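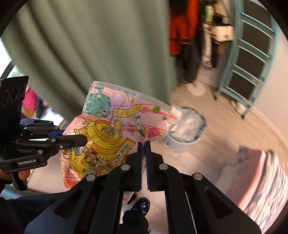 Grelon snack noodles, pink space pack, with the curtain behind.

We use cookies to remember your basket. OK / Settings

Grelon Space Pack at Lubis

The pink one is back on our shelf and we couldn't be happier! The print alone is worth a good long look: a big yellow spaceship with round portholes, a blue planet with a rocket on it, and a kid in a cape zooming past. Every 18-pack carton comes to us through Wosutus, packed flat, and we sell the bags singly too. Keep them somewhere dry and out of the sun.
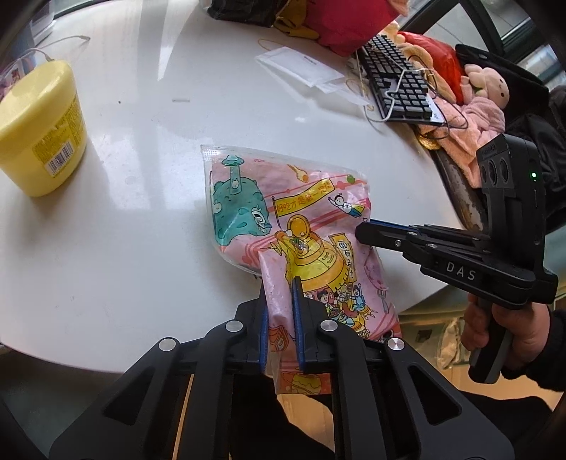 On the white table. Look for the furry teal creature in the corner, under its flying saucer.

Item no. 608. Goes nicely in a party bag or a lunchbox (and the kids will want to keep the wrapper).

Filed under: Snacks & Nibbles > Fun Packs

Comments (2)

lodardmom: Mine spent all of Monday arguing over the caped kid. Ordering again.

pk_18: Do you ship single bags?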